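Home & Habits | Small Things

THE SECOND SKIN

A phone case is the least considered thing most of us touch all day. It may be time to look one in the back.

There is a drawer in my kitchen that was meant for tea towels. It holds two tea towels. The rest is phone cases, or rather the case for every phone I have owned since I stopped being able to replace the battery myself, and not one of them fits anything I still possess. There is a leather one with a flap, from a period when I wanted to look like a man who kept a diary. There is a rubber one the colour of a swimming bath. There is one with a ring on the back that was supposed to stop me dropping the phone and which caught on my coat pocket every morning for a year.

I kept them because they were in good condition. The phones were not, which tells you something about the division of labour.

I started paying attention to cases in September, when I bought a new phone and then stood in Trerkard, the big accessories shop by the bus station, facing a wall of them. I asked how many kinds they stocked for my model. The answer was 128, said with some pride. I had come in for a case. I had not come in for a hobby.

They fall into tribes, once you have stood there long enough. There are the tough ones, with corners like a tractor's, bought by people who work at desks. There are wallets, which hold 6 cards and close properly with four. There are the soft pastel ones that feel lovely in the shop and gather every crumb and thread in the house by teatime. And there are the clear ones, which I had always thought of as the choice of somebody who had been told to choose.

I have changed my mind about the clear ones, and I blame the light.

A clear case on a phone is hardly there at all. Take it off, put it down on something white, and it gets ideas. The plain back of a transparent shell can go sky blue across most of its length, drift into lavender and finish in a warm orange-pink at one end, like a sunset in a holiday brochure. The raised rim turns milky, with a bit of gold and a bit of green in it where the plastic bends upwards. Even the camera hole gets dressed up, a dark little pill shape with a thin gold-toned line inside.

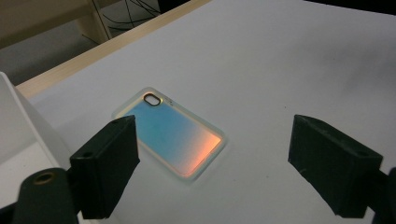

THE YELLOW QUESTION

Anyone who has owned a clear case will by now be muttering about yellowing, and they are right to. Mine have all gone. It begins at the corners, a faint tint like weak squash, and one day you put the thing next to a sheet of paper and see that you have been carrying round an old tooth.

Opinion in the trade is divided, by which I mean I asked in two shops. At Trerkard they blamed sunshine. At Bartoš, a repair counter the width of a wardrobe where I have had three screens replaced, they blamed hands. Hand cream, sun cream, chip fat, whatever it is that comes off a person in July. Both shops agreed that it could be put off, that it couldn't be put right, and that they had new ones in stock.

You can at least keep a case clean. Take it off the phone first (I mention this from experience). Warm water, a drop of washing-up liquid, an old soft toothbrush for the rim and round the camera hole, where the grey fluff lives. Rinse it, then leave it until it is dry all the way into the corners. Mine sits on the draining board overnight with the mugs. Bleach is a bad idea, and so is the dishwasher, though I know of a household where it is done weekly.

While it is off, have a look at the phone. A case keeps out pavements but it lets in grit, and the grit stays there, going round and round against the back you paid so much to protect.

WHAT TO SPEND

I own a Stedon case, which cost £55 and arrived in a box nicer than the one my wedding shoes came in. It is a good case. I also own a clear one from the market that cost less than the sandwich I ate while buying it, and that is the one on the phone. The rim stands up above the screen, the buttons can be pressed through it without a thumb injury, and the holes are where the holes should be. I can't think what else I would ask of it.

The only other test I'd suggest is to try getting the case off again before you pay. Some of them grip like a limpet, and sooner or later you will want to find that missing train ticket.

As for the drawer, I have made a start. The recycling point at Tindodov takes old cases along with cables and dead chargers, and last week I carried a bag of them down there. The leather one with the flap came home again with me. It's in very good condition.

First published April 2022. All prices correct when we went to press.

Contact the magazine | Subscriptions | Back to top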